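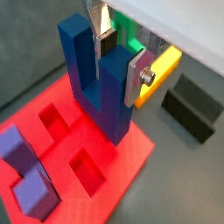 Eun-ji Woo wrote in after my last post to say that the tall pieces ought to go away last, and that anyone who packs a block set from the big end down will be left with a handful of small stuff and no gaps to put it in. I had been doing it from the big end down for years, so I tried her way this month.

The set is a mixed one. Most of it is the old Koltberg box, which had 231 pieces when it was new, and the rest came from a yard sale in Leltstead. The colors nearly match. The dark blue U-shaped ones are my favorites, two square prongs on a solid base with a narrow channel between them. Stood upright they make a good gate or the back of a chair, and they look fine on the red board, which is where most of our buildings end up starting.

They are also the worst ones to store. The slot wastes space unless something goes in it, and most of the other pieces are too wide. I ended up laying them on their sides in pairs with the thin flat strips pushed into the slots. That took 4 tries. The greens went along the long wall of the box, and the reds filled the corners.

Eun-ji's order did work better than mine. Small pieces first in a single layer, then the flats, then the U shapes on top where you can get at them. The lid closes now, though one corner still sits up a little – I think the box itself is bent.

I looked at the Sallano storage case too. It has dividers and holds 300 pieces, but the tallest section is too short for the U shapes standing up, and I don't want to pay for dividers I would have to take out. The Jia tub is bigger and cheaper, and it is just a tub. I have left both alone for now.

Still missing from the Koltberg set are two yellow arches and one of the short red bars. I checked under the couch and in the vacuum bag. If the arches don't show up by October I will cut a pair from scrap and paint them.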